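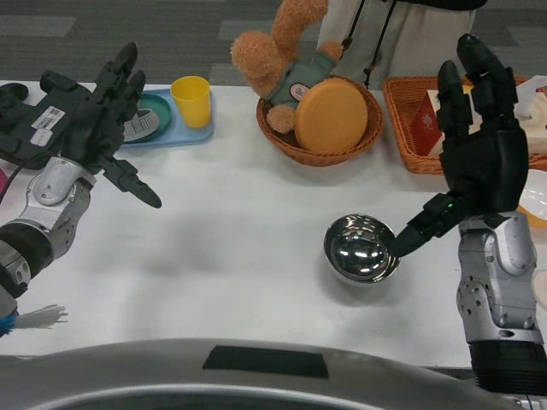

Prellside Residents' Association, minutes of the December meeting, held in the ground floor room at 7.30 pm. Fouad Badawi took the chair and the minutes of the last meeting were agreed. The first item was furniture. The white tables show every mark, and it was agreed to wipe them down after each hire. The grey carpet will be cleaned in the new year at a cost of £368.

Heating. The boiler was serviced and one valve replaced. The bill came to £471 - higher than the quote, and Fouad will query it with Litadach.

Parking. 14 replies came back on the permit scheme, most in favour. Two members asked for the bays by the bin store to be left out. Fouad will put this to the council.

Winter lunch. Vik Hall is booked from noon. Members should bring a dish and say in advance if it contains nuts. Lifts can be arranged from the bus stop.

Accounts. The balance stands at £613 before the heating bill is paid. Subscriptions stay the same.

Any other business. The side gate is sticking again. The meeting closed at 8.50 pm.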